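Boards > Hardware and Purchasing > Grippers and Handheld Rigs > Budgeting for a second pair

Reading time: 4 min

xochitl_m
Okay so I need some outside opinions before I send this up the chain. We're planning equipment for the Prerkaletti project (household tidying, mostly bedrooms and living rooms) and I've got a total of 2924 to spend on hardware through April. Right now we have one pair of handheld grippers that gets passed between people. I want a second pair. My boss wants me to rent. I keep going back and forth and my spreadsheet has gotten ugly!

Usular quoted me a rental that's cheap for the first month and then climbs. Zollari will only sell outright, but they throw in a spare set of finger pads. What would you all do?

houshang_t
Buy. I rented from Usular for what was supposed to be a short job and kept extending it, and by the end I could have owned the things. Rentals are great if you really do stop on time. I never have.

fkarimi
I'd rent, sorry Houshang. Xóchitl, you don't know yet if you even like two-handed work for this. We bought a second pair on day one and for the first stretch one person used both and the other pair sat in a drawer. Also did the quote include pads? Ask about pads. I budgeted zero for pads and that was dumb of me.

xochitl_m
Pads are not in the Usular quote, I just went back and checked. Ugh. How fast do you go through them?

fkarimi
Depends on what you're grabbing. Soft stuff like tissues and cloth, forever. Anything with a hard edge chews them up. I now keep 500 aside for pads, screws and cables and I don't let anyone talk me out of it.

houshang_t
500 out of 2924 is a lot to leave sitting there. I'd do half that and order more when you need them.

fkarimi
And then wait for shipping with people standing around? No thanks. Last time mine took 13 days.

soudabeh.mz
Jumping in with a different question, what about the household items? Everybody plans the hardware down to the last screw and then somebody runs to the store for baskets and stools on their own card. Put a line in for that. Bedrooms especially, because the litter task eats more stuff than you'd think. You want crinkly wrappers, soft packets, balled up tissue, all of it, and they all behave differently when you pinch them.

xochitl_m
Oh that's a good one, I had that under "misc" which means I had nothing. We've been using whatever is in the house. I do like that it's real trash from real people though, if I buy a bag of clean wrappers it's going to look like a bag of clean wrappers.

soudabeh.mz
Fair, keep the real trash. Still buy the baskets, two or three different kinds. The ones with holes all over the sides are lovely and light, but they slide away from you on a wood floor when you bump the rim.

ychuang
I'm going to disagree with everyone a little. Before rent or buy, work out how many hours a week you'd really have two people going at once. We planned for 18 and hit nowhere near that, mostly because bedrooms are small and two adults bump elbows. If your number is low, get neither and put the money into a nicer case and a second battery setup. Babaei does refurbished cases, mine's been fine.

houshang_t
Two people in one bedroom is the wrong way to plan it anyway. One person, a gripper in each hand, next person in the other room.

ychuang
Sure, but then you're back to needing two full pairs, and she's got the one.

houshang_t
Which is why I said buy :)

xochitl_m
Ha, okay, you two. Yung-ching, I hadn't tracked overlap hours at all, so I'm going to log those before I sign anything. For now I'm leaning toward buying from Zollari with the spare pads, a smaller reserve than Fereshteh's (please don't yell at me), and a proper line for baskets and bins. If the hours come out low I'll eat my words and rent. Bedroom pickup is the job I'm costing it all against, so that's where I'll do the logging first.

Contact the moderators | Copyright the board and its posters | Back to top 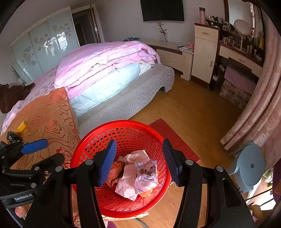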